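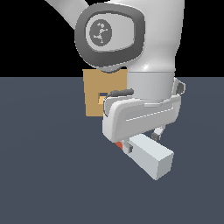
A simulated arm over a pale block, with a tan upright object behind it.

Blog > Machines > Chores

Can a robot tidy the floor yet?

Posted Sunday, February 10, 2019

My sister asked me at dinner when she could buy something to pick up after her kids. I said not yet, and she said I always say that. So I spent a few evenings reading and running a simulator on my own computer to see if I still believed it.

The simulator does away with most of what makes a house hard. The floor is one flat colour and there are no rugs, crumbs or cats. The arm has a hand with two fingers, and a long block is an easy enough shape for it. A sock would be another matter.

I ran the same pick 52 times with small changes to where the block started. It failed six times. Most of the failures came when the block lay at an angle and the hand came down slightly turned, so one finger landed on top. A toddler would just try again. My script carried on and put nothing away very carefully.

Things close together are the other trouble. If the hand is down over one object it can hide the next one, and a camera on that side won't tell you much. I tried three camera positions and none of them was good for everything.

A friend at Kenside works in packing, where they looked at an arm from Jansen for loading trays. It managed one size of box all day. They still had a person beside it for the odd sizes — and the odd sizes were most of the job. The shop floor is ahead of the kitchen, but only where somebody has tidied the work up first.

So my answer for my sister is still no. Vacuuming, yes. Lifting one known thing from a clear floor, mostly. Toys under a sofa, no. I'll try two blocks touching next, and maybe a cloth in April if the computer can cope.

1,898 views | 6 shares | 3 comments

masevach
Cloth is horrible to simulate. Start with a stiff towel and a coarse mesh.

kergate_dad
I'd pay for one that only did Lego.

tinshed
Did you try closing the fingers more slowly? That cured half my bad picks.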